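From: Emiliano Herrero
To: galler-users
Date: 20th April
Subject: Re: [galler-users] Two arms, one belt, and the planner keeps waiting

Vaughn Nguyen-Tran wrote:

> We have Galler driving both arms over a short conveyor. Whenever one arm
> is near the belt, the planner holds the other until the first is all the
> way home. Is that the zone lock, or have I set something wrong?

Hi Vaughn,

It's the zone lock, and you've set nothing wrong! The old default treats the belt and both trays as one shared zone, so whichever arm gets in first keeps the lot. I had the same trouble in January and nearly gave up on it.

Split it up. We now have 4 zones (belt left, belt right, one for each tray) and the planner asks for them one at a time as the path needs them. Set release_early to true as well, and the lock goes back as soon as the wrist clears the zone. On our bench the wait between moves dropped from 151 ms to roughly 60, and I was grinning all afternoon.

One catch: the wrist camera and the fixed camera must agree on where the belt is, or the zones drift apart. I use the crossings of the blue tape as my check points. It's crude but it works, and Akash's new overlay tool makes it quick (thank you, Akash, it's lovely).

Our bench at Drirkstead, from the fixed, wrist and head views in that order:
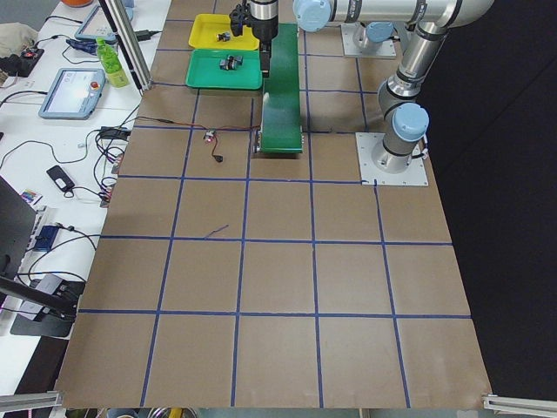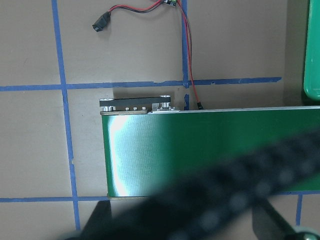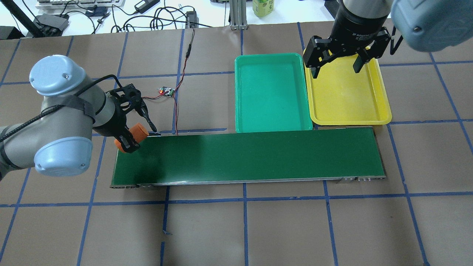 SETTINGS TO TRY FIRST

zones: belt_left, belt_right, tray_green, tray_yellow
release_early: true
retry_limit: 4

Leave the retry limit alone until the rest is steady. If it still sticks, post your planner log and I'll have a look.

Emiliano

Recent threads
Wrist camera offset after a tool change (Italo Sartori)
Overlay tool, first release (Akash Sengar)
Esposito driver: joint limits ignored on restart
Huvesberg meet-up, who's coming? (Nilton Valderrama)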